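Trellow Household Manipulation Project
Progress report on equipment purchase and planning, August
Prepared by Hooman Fallahi for Soledad Tillman 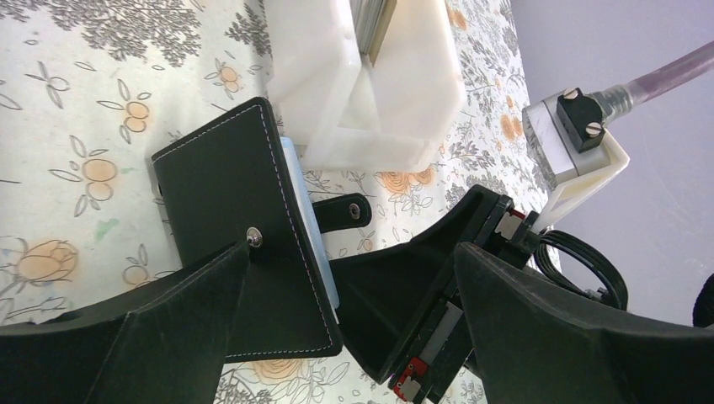
The equipment budget for the second half of the project is now ready for your review. Since the last report we have finished the tests with the present gripper, and we used the results to decide what to buy. The tests with small personal items were the most useful for this decision. An item such as the black leather wallet, with its closure strap lying flat on the flowered tablecloth and a light-blue card showing at the side, asks much more from the fingers than a box or a cup. For this reason we would like to move part of the money from storage shelves to fingertips and cabling.

Spending so far

One set of replacement fingertips from Brumden was ordered and paid for, at $364. The delivery is complete and the invoice is attached to this report. No other purchase was made in this period.

Planned purchases

We ask for your approval of $1,657 for a second wrist camera with its mount, from Szabo. Paloma Calloway compared this offer with the one from Caltetti. The Caltetti price was lower, but it did not include the mount, and the delivery time was five weeks. Szabo can deliver in two weeks.

The cables near the wrist also need attention. At present they hang in loops beside the gripper, and Junaid Rana proposes a cable guide that we can make in our own workshop. It will be charged to the small parts line, which has enough money left.

Delays

The training of the second operator has not started. Clyde Zamora was needed on another project and he will join us when that work is closed. The budget does not change, but the test plan moves later.

Decision needed

Please confirm the Szabo order and the move from the shelves line. The present offer is valid until the end of the month.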